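Home > Electrical > Consumer units and protection

RCD trips when several worktop appliances are on, but never with just one

Asked by Tzu-hsuan Yen in November
Tags: rcd, earth leakage, sockets, heating elements

I run a small prep room at the back of a unit in Mindutdale. The sockets along the worktop are on one ring final, protected by its own MCB, and that ring shares a 40 A RCD with the lighting and the water heater. There are four worktop appliances with heating elements, all with earthed metal parts and moulded plugs.

Any one of them runs all day without trouble. Any two are usually fine. With all four on, the RCD goes, normally within 15 minutes of the last one being switched on. The MCB for the ring has never tripped. Resetting works at once if I unplug something first.

I have added up the rating plates and the total load is well under what the ring should carry. The landlord's agent (Erport) says the RCD is "probably tired" and wants to fit a bigger one. Is that a sensible fix? I am also not sure which appliance to suspect, as unplugging any of them seems to help.

3 answers

Answer 1 (accepted)

The load is not relevant to this fault. An RCD compares the current in line with the current in neutral and opens when the difference exceeds its residual rating. The 40 A marked on the front is the current its contacts can carry. Fitting one with a higher figure there changes nothing about when it trips. Do not let anyone raise the residual rating (the mA figure) on a socket circuit to make the problem go away.

What you describe is typical of accumulated leakage. Mineral-insulated heating elements absorb moisture through the end seals when they stand unused, and their insulation resistance drops. Each one may leak a few milliamps, enough to pass unnoticed alone. Leakage from everything downstream of the same RCD adds up, including the water heater, which I would look at early. A type that is specified for a certain residual current is also allowed to trip somewhat below it, so the margin is smaller than it looks.

Order of work for whoever does the testing:

1. Ramp test on the RCD with the load disconnected. If it operates at an unusually low current, replace it like for like.
2. Clamp meter of the leakage type round line and neutral together at the board, everything on. Then switch items off one at a time and note the change.
3. Insulation resistance test on each appliance, and on the water heater element.
4. Insulation resistance of the fixed wiring, with everything unplugged.

Step 2 generally gives the answer. If the total is spread evenly and no item is faulty, the remedy is to divide the circuits. Separate RCBOs for the ring, the water heater and the lighting would also stop the lights going out with the sockets.

Answer 2

Had the same in a rented unit. It was the water heater. Swap that first.

Answer 3, Chak-lun Tseng

Agree with the first answer, less so with the second. Don't buy parts before measuring.

One addition. A single-pole switch on an appliance only breaks the line conductor. The neutral end of the element stays connected, and a neutral-to-earth fault there can still trip the RCD when other loads are running on the circuit. When you do the elimination, pull the plug out. Turning the appliance off at its own switch does not isolate it, and a single-pole wall socket has the same limitation. It also explains cases where the item that trips the RCD appears to change from day to day.

Ours were on a Sterkau board with one RCD for everything, and splitting it took an electrician a morning. Label each plug before you start so the readings can be matched up afterwards.
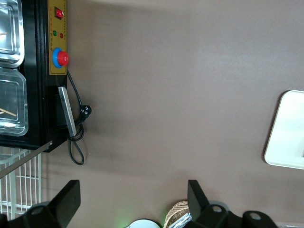
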